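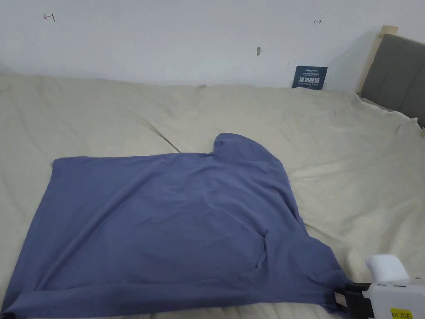
Section 5: Setting up pass alerts for the space station

I'm Maham, and I wrote this part of the Ernura guide after missing more station passes over Farkcombe than I'd like to admit. Alerts are switched off when you first install the app, so let's get them going.

1. Open Ernura and tap My Sky. If the map shows a town you've never been to, type in your own and press Save. Mine is set to Farkcombe.

2. Tap Objects and turn on the crewed stations. I leave everything else off, or my phone buzzes all evening!

3. Set the minimum height. I use 50 degrees, which skips the low passes hidden behind my neighbor's roof. If you have a nice open horizon, go lower and you'll get plenty more.

4. Pick how much warning you want. You can choose anything up to 59 minutes. Adeel Bajwa, who tested this section with me, likes the full amount (he makes tea first), but five is enough for me to find my shoes.

Note: Alerts follow your phone's clock. If you travel, go back to step 1 and change the town, even if the clock has already updated itself.

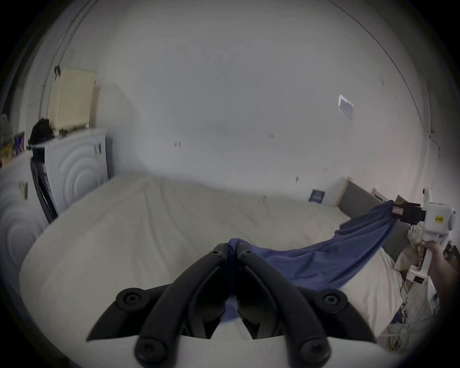

Blue cloth stretched across the bed.

5. Tap Test Alert. You should hear two short chimes. If you don't, check that your phone isn't on silent – I've done that one more than once.

6. Go back to My Sky and look at the pass list. Each line gives a start time, a direction, and a brightness. Tap a line to see the path drawn across the map.

Caution: If you use binoculars, put them away well before sunrise. Never point them anywhere near the sun, even for a daytime pass.

Pairing with a Unetix mount

Skip this if you watch with just your eyes, like I do most nights. Switch the mount on, level it, then choose Devices and Add Mount. Keep the phone close until the name shows up in the list. If it drops out halfway, turn off Bluetooth, turn it on again, and repeat from Add Mount.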